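Home > Forums > Browser Games > Vaven > General

Skorkville map rotation - is it just me
Posted in May by gralard_main - 3 pages

gralard_main
ok so I play Vaven in the browser at lunch, have done for ages, and since the last patch I swear I get Skorkville four times out of five. Queue, Skorkville. Queue again, Skorkville. Got one round of Harbor yesterday and the other team quit halfway thru.

Is the rotation broken or did they change it. Patch notes say "map pool adjustments" and thats it. Not even mad about the map, just want to play something else. Rating is 1257 and dropping if that matters, maybe the low brackets get fewer maps??

tinpot
Not just you. Same on my end, EU servers, evenings.

Brackets dont matter for maps as far as I know. Only thing rating does is who you get matched with.

mossyknoll
It's the quick play button. Go into the custom list and pick "any map, any mode" and you'll see the others. Quick play fills half-empty lobbies first and Skorkville lobbies are always half empty because people leave. So you get dumped in those.

gralard_main
huh. tried it, got Quarry and then Harbor. Then Skorkville lol. But better. Thanks

wait so people leave because it's Skorkville and then everybody else gets Skorkville because people left

mossyknoll
Yep.

dropshot_88
Unpopular opinion but Skorkville is the best map in the game and you all leave because you never learned the roof route. From red spawn - up the crates, jump to the sign, crouch jump to the water tank. You can see both lanes. I'm at 1850 and most of that is Skorkville.

tinpot
The roof route is the problem. One guy sits on the tank with a Dreßler and the round is over. There's no counter unless your team has one too, and then its two people on two roofs and eight people hiding behind the bus.

dropshot_88
Counter is smoke. Costs nothing. People don't buy it.

tinpot
Smoke lasts 3 seconds in the browser version. On desktop it's longer. I've timed it. You get as far as the fountain and then you're standing in the open like an idiot.

dropshot_88
Then throw two

tinpot
You can only carry one since the patch. Did you read the notes

dropshot_88
ok fair, haven't bought smoke in a while. I'm usually the guy on the tank

lunchbreak_hero
Can we talk about the browser version for a sec because I think half of this is input lag. I'm on a cheap laptop with the school wifi and the roof jump just doesn't register for me. Crouch goes through, jump doesn't. Works at home on same laptop.

Also is there a mirror that isn't blocked, the main one went dark here last week. Asking for the whole back row

mossyknoll
Jump not registering is vsync usually. Settings - video - turn off "smooth frames", reload the tab. Not just close the menu, you have to reload.

Don't post mirrors here pls, mods lock threads for that. Half of them are stuffed with popups anyway.

lunchbreak_hero
ok turned it off, reloaded, made the jump on the 2nd try. Still bad but less bad. Will stop asking about mirrors

gralard_main
Coming back to this. Played all weekend from the custom list. Rating went up a bit, then down, then up. I did try the water tank, fell off it a bunch, got there, got shot straight away by someone on the other roof. So tinpot is right I think? Or I'm bad. Could be both.

Main thing I changed is I stopped requeueing right after a loss. Between rounds I put the mouse down and do something else with my hands for five minutes, then go back in. Sounds dumb but I tilt really easy and my aim gets all jerky.

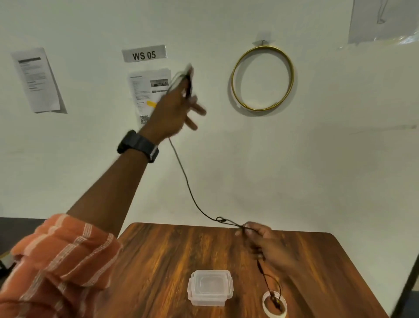 Anyway the Dreßler. Does anybody know if the scope sway is different when you're standing on the tank? Feels like way less sway up there than on the ground. I don't own one, only picked it up off a body twice, so small sample.

tinpot
It's not the tank, it's crouching. Crouched sway is way lower and everybody on the tank is crouched because otherwise your head sticks out.

dropshot_88
No there is something with the tank. Metal surfaces count as "braced" for some reason. Go stand on the bus and try it, same thing. Been like that since launch.

tinpot
Source?

dropshot_88
Source is I play the map every day

tinpot
so no source

mossyknoll
I tested this a while back in a private lobby. Bus, tank, ground, all crouched. Looked identical to me. But that was before the patch so who knows now. If someone wants to redo it you need a friend and a wall with a texture on it, shoot a full clip at each spot and compare the spread.

gralard_main
I can do it tomorrow if someone joins, I dont have the gun unlocked tho. How much is it now

mossyknoll
4000 coins. Don't buy it at your rating imo. Get the Gralard upgrade first (yes like your name), it's cheaper and does fine on every map except the one we're talking about.

gralard_main
lol I know, I named myself after it and never upgraded it

dropshot_88
Buy the Dreßler. Learn it. You'll be bad for a week and then you won't be.

tinpot
Do not listen to this man, this is how we get more roof people

lunchbreak_hero
I bought it. I regret it. can't hit anything. The reload takes so long I just swap to pistol

mossyknoll
Reload cancel - swap to pistol and back right when the bolt clicks. Saves a bit. Might be patched in browser, try it.

lunchbreak_hero
doesn't work in browser, just restarts the reload. Rip my coins

gralard_main
ok decided, going with the Gralard upgrade. Will do the sway test with lunchbreak_hero since he's got the gun. We're on at noon, US East, private lobby, if anyone wants to stand there and be a witness. dropshot you should come

dropshot_88
I'll be there. Bring smoke

tinpot
can't make noon but post the spreads from all 3 spots, and say if you're on browser or desktop becuase it matters

Prev - 1 - 2 - 3 - Next - Back to General - Top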